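I put off writing up the Sodov handheld grippers for a good while, partly because I wanted to be fair to them and partly because I was cross. We bought a pair for our household chores project at Altmont (folding, packing, tidying, the small stuff you would love a robot to take off your hands one day), and I've now put 369 recordings through them. Most of those went fine. Then the right-hand one started closing when it shouldn't, and that's the main thing I want to tell you about, though I'll get to the nice parts too, because there are plenty of them.
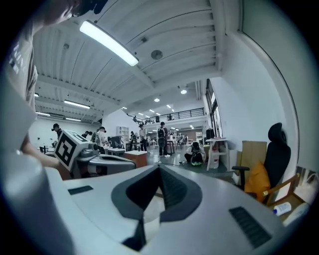
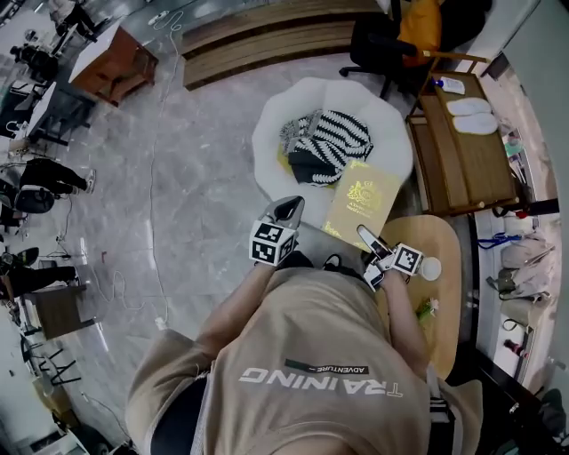
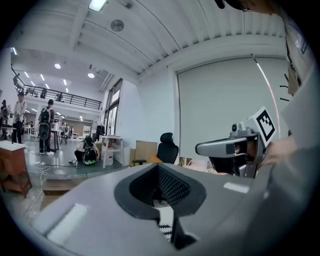 *The handheld pair in use, one picture from overhead and two from the grippers themselves.*

**What you're buying**

If you've used this sort of tool before, you know the idea. You hold one gripper in each hand, you do the chore yourself, and the recordings go off to teach an arm how to do it later on. Ours carry those white marker cubes, and I've grown rather fond of them. Tracking has been steady even in a big busy room with people walking through, and it comes back quickly after you've leaned over and hidden a cube with your own arm, which I do constantly!

The grip is comfortable too. I have small hands and I was worried about that, but after a full morning of folding knitwear my wrists felt no worse than they would after a morning of ironing. The jaws are good with cloth. They'll pick up one layer of a thick knit if you come in low and go slowly, and they're surprisingly polite with thin things like booklets, which I had expected to be a nightmare.

**What went wrong**

Back in May, during a packing session, the right gripper snapped shut on its own. My colleague had the trigger fully open and was reaching across with a free finger to straighten a bit of cloth, and the jaws closed on the fingertip. No broken skin, just a nasty pinch and a purple nail, but it gave us all a fright and we stopped for the day.

At first we blamed ourselves (you always do). We thought the trigger had been bumped. So the next morning I sat down with the gripper clamped to a bench, opened and closed it 200 times, and made a mark on a pad whenever it did something I hadn't asked for. It misbehaved four times. Every one of those came right after I had let the trigger out quickly, and every one of them showed up in the log as a trigger reading that jumped straight from open to closed with nothing in between.

I opened up the handle, which takes four screws and a fair bit of patience, and found that the little plug behind the trigger sensor wasn't seated all the way. You could rock it with a fingernail. When the trigger springs back hard, the plug shifts, the reading drops out, and the gripper takes a missing reading to mean "close." That last part is what bothers me. A loose plug can happen to anybody, and I've a kitchen radio from 1993 with the same complaint. But a tool that people hold next to their own fingers ought to stop where it is when it loses its signal, or open up. It shouldn't bite.

**How Sodov dealt with it**

Pretty well, once I got through. The first reply asked whether I had charged it, and I'll admit I grumbled over my coffee about that one. The second came from somebody who had clearly read my notes, and a replacement handle arrived within the week with a small clip over the plug. There was a firmware update along with it, so a dropped reading now makes the jaws hold still and beep. I ran the same 200 cycles on the new handle and got no surprises at all. We've used it nearly every working day since.

What I didn't like is that the update isn't announced anywhere that I could find. If your pair is older and nothing has gone wrong yet, you'd have no reason to ask for it. Please ask!

**If you already own a pair**

- Open the handle and press the trigger plug home. It should click.
- Ask support for the clip and the newer firmware, and mention the plug.
- Check your old recordings for sudden jumps from open to closed. We threw out eleven.
- Keep your free fingers away from the jaws, even with the update in.

**Would I buy them again?**

Yes, with the clip. I also tried the Zakaria set that our friends over at Lonosham use, and it's lighter and has a softer trigger, but it lost track of my left hand whenever I turned toward the windows, and the jaws kept dropping anything woolly. For cloth work I'd still reach for the Sodov. I'd give it four stars out of five for the tool as it is now, and two for the one that came out of the box.

The carrying case is lovely, by the way, though the zipper on ours has already started to stick at one corner.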